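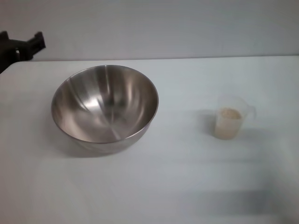 Pour task, bench notes, summer robotics club

Jul 1, 2019
Posted by Kazimiera Jasińska

Home | Notebook | Builds | Parts list | Calendar | Log in

Setup first. Steel bowl left, measuring cup right, bare white table. Cup has the tan grainy stuff in it, a bit mounded on top, not full to the rim. Bowl starts empty every time. If you find leftovers in the bowl tip them out and wipe before you log anything, Pádraig lost half a morning to that in January.

Goal for the Hodstead demo: arm picks up cup by the handle, carries it over, tips into bowl, puts cup back down upright. One take, no human hands. Dry stuff only, water is for next term if we get there.

What we ran today

Batch A, old grasp points. Gripper goes for the cup body, squeezes, plastic gives, cup rotates in the fingers as soon as it lifts. Same as Friday. Stopped after 5 tries, no point.

Batch B, handle grasp. Better. Wrist has to come in from the right and lower than you think. Fillia planner keeps wanting to come over the top and then runs out of wrist. Put a waypoint in by hand at the right side, 15 cm out, level with the handle. Ugly but it goes there.

Batch C, same as B with speed cut down on the tip. This is the one to keep. Spill was small and nearly all of it landed on the near side of the bowl, so the pour point is short. Move it further in toward the middle of the bowl, don't raise it. Raising makes dust. Tried it. Dust.

Perception, the annoying part

The cup is basically invisible to the detector. Frosted plastic on a white table, handle is just gone. What it finds is the tan blob inside, so the box sits on the contents and the center comes out low. Then the handle offset is computed from the wrong center and the fingers close on air under the loop. I was blaming calibration for an hour. Calibration is fine!!

The bowl is the opposite problem. Found every time but the depth inside is garbage, all those bright streaks on the steel. Holes in the cloud, and a few points floating well above the rim that the planner then treats as obstacles. Fix for now: crop everything inside the rim and fit an ellipse to the rim only. Saha script does this already, its in the tools folder, use threshold 566 and leave the smoothing off. With smoothing on the rim shrinks.

Also shadows. There's soft gray shading on the tabletop lower right and the segmenter sometimes calls it an object. Gave it a minimum height so it stops. If your mask has a long flat thing in that corner you are on the old config.

Things tried that did nothing
- exposure down two steps (bowl nicer, cup worse)
- exposure up (the other way round, obviously)
- retraining on last weeks crops, same boxes
- telling the detector there is only one cup. It found one cup. Wrong place

Tape idea from Pádraig: strip of dark tape around the cup rim and a bit on the handle. Judges at Hodstead allow markings on props as long as both teams get the same props, I think, need to check the rules sheet. Would rather not depend on it. If we do it then every cup gets taped the same way, and re-record, because half taped data is worse than none.

Timing

Full cycle at the slow tip speed is inside the limit but not by a lot. Limit is 300 seconds for the whole round including reset. Most of our time goes in the approach, planner thinking. Cache the approach path for the first move, bowl and cup start in the same places anyway give or take. Then plan fresh for the tip.

Kirkinen controller dropped the connection twice. Both times right after gripper close. Cable? Swapped it, then no drops, but that was only Batch C so not convinced. Write down in the log if you see it, with which cable (blue label = new).

To do
- pour point further in, rerun C
- cup center: use top of contents plus fixed offset, instead of box center
- check rules sheet re tape
- return the second bowl to the shelf, its a different size and someone WILL use it
- Pádraig: cache approach path, you said you had it nearly working on your branch, push it even if its a mess
- new people do one manual run in teleop before touching the scripts

Added later, P. Ó Súilleabháin: pushed. Branch is called approach-cache. It breaks if home pose is off, so home first, always. Also your offset idea assumes the fill level doesnt change and it changes every time we refil the cup. Could measure the fill, or just fill to the same line. I vote line.

KJ: line is fine. Somebody find a marker.

Shares 5 | Comments 15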